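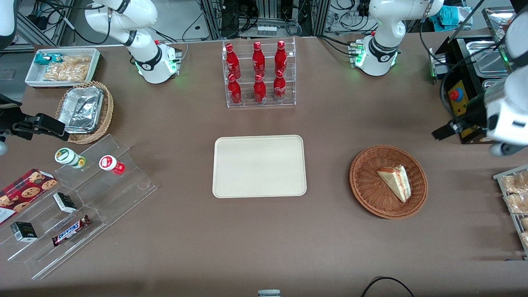
Budgeting for a two-armed packing bench: workshop tips

Work out the job before you look at any catalogue. Write down what gets picked up, where it sits and where it ends up. If the job is making up snack trays, that means a bottle, a sandwich, a bag of something and a chocolate bar, all going to one tray in the middle. Four shapes, four kinds of packaging. The arms you price should be able to handle the worst of them, and in our case that was the soft bags.

Measure the table next. Two arms take up more room than the brochure drawing suggests, and each one needs clear space to swing its elbow. Mark the bases on the bench with masking tape and leave it there for a week while you work around it. We moved ours twice.

Buy the stands and baskets first. Tiered acrylic racks, wicker baskets and plain trays are cheap, and they decide how far the arms have to reach. A step display lets you keep small boxes and bottles from hiding behind each other. Clear acrylic is hard to see under strong light, so run a strip of coloured tape along the front lip if people will be working there too.

Get the grippers quoted separately. Ours came to $3,786 for the pair from Brultel, and the first quote had them buried in a line called "accessories". Spare finger pads were $132 a set. Order two sets.

Things we left out of the first budget:
Cable covers and ties
A second power circuit
Emergency stop within reach of both ends of the bench
Freight on the return of the demo unit
Practice stock - you will squash a few sandwiches

Ask for a trial with your own goods. Urberg gave us 30 days and Pemitia gave us 9, and the shorter one was still long enough to rule out a gripper that crushed foil containers. Ngan-ling Yip kept a notebook of every drop, which was more use at decision time than either spec sheet.

Hold back some money for the second year. Pads wear, baskets fray, and packaging changes size without notice. Ozan Öztürkmen does our ordering and checks the bottle and packet sizes every September before he renews anything.

If you only have the money for one arm now, buy a bench wide enough for two. Swapping the bench later cost us more than the extra width would have.

Prices checked Tue 27 December. Freight not included.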